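The first thing Thitima Hemmin did when I sat down was push a bowl of soup at me. "Eat, then ask," she said, so I ate. It was sour and hot and had way more lime leaf in it than I would ever dare use, and by the time I got my notebook out I'd forgotten my first question!

Thitima runs Wannasri, the little lunch place behind the Dalau parking lot, and she has been cooking there for 16 years. Before that she kept books for a tile importer and hated it. "I was good at it," she told me. "That was the problem. They kept giving me more."

She learned to cook for crowds from her uncle, Wichai Chantharasri, who fed wedding parties out of a garage. He didn't write anything down. When she asked him how much fish sauce went in, he'd say, "Until you stop worrying." She still can't give you a recipe (I tried, twice).

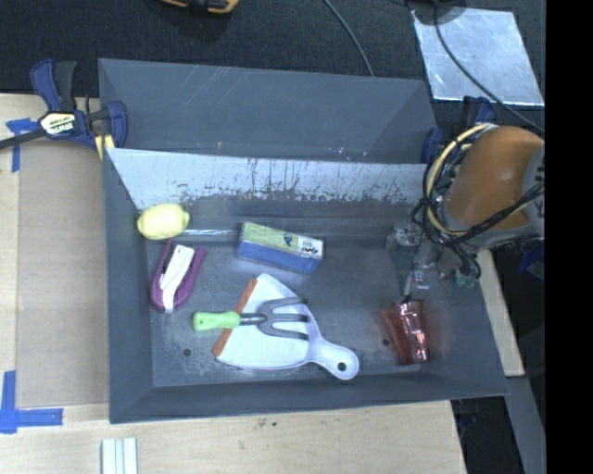
Sour is what we ended up talking about most. Thitima thinks people here are scared of it and reach for sugar the second a dish bites back. "They taste it too early," she said. "Wait for the rice." I asked if a plain yellow lemon, the kind with the little pointed tip that everybody has at home, could stand in for lime, and she made a face – then admitted she does it herself in winter, with a bit of tamarind to back it up.

The lunch crowd is mostly regulars. She seats 27, and over 60 people come through on a Friday, which means a line out the door and her cousin Nipon yelling numbers. I asked whether she'd ever want a bigger room. "No. Then I have to hire somebody to be nice," she said, and laughed so hard she had to put the ladle down.

In October she's closing for two weeks to visit her mother. After that there'll be a new noodle dish on the board, maybe two. She wouldn't tell me what's in them.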